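How to Use a Seal Stamp with Red Ink Paste
By Kirsty Garside

A seal needs a flat, hard surface under the paper. Clear a plain table and wipe off any grit, as even a crumb will leave a blank spot in the print.

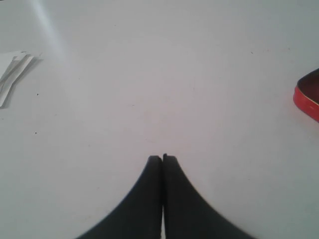
Photo: Kirsty Garside / Catterall

If the table has any give or a rough finish, put a thin mat under the sheet. Keep the tin away from the edge and from sleeves. Red paste stains cloth and is hard to get out.

Stir new paste with a flat stick before first use. I use Waratard paste, which takes about two minutes to soften. An older tin that has gone stiff may need longer.
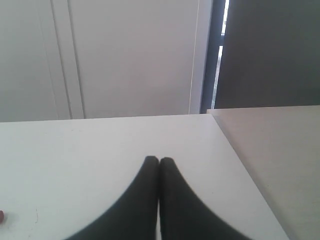

Wipe the face of the seal with a dry tissue. Old paste packs into the corners of the characters, so pick it out with a toothpick.

Tap the seal lightly on the paste 6 times, turning it a little between taps. Don't push it in. Check that the whole face is red, with no lumps.

Find the top of the seal and line it up with the paper. Set it straight down, press evenly, and hold for 2 seconds. Lift it straight up. 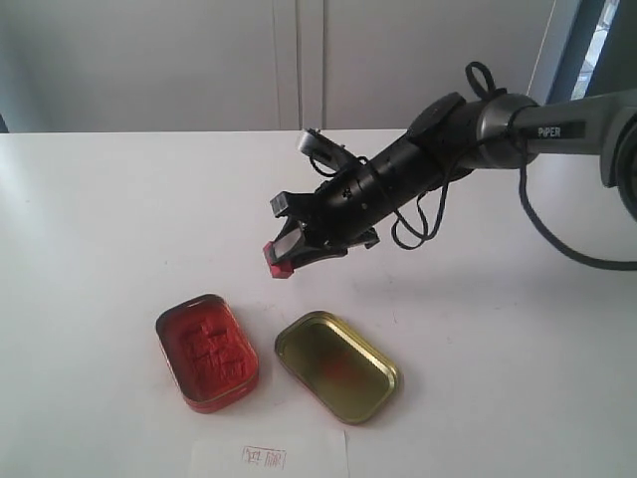
Red seal, open tin of paste and a stamped sheet of paper.

Let the print dry overnight before you fold the sheet. Clean the seal and put the lid back on the tin.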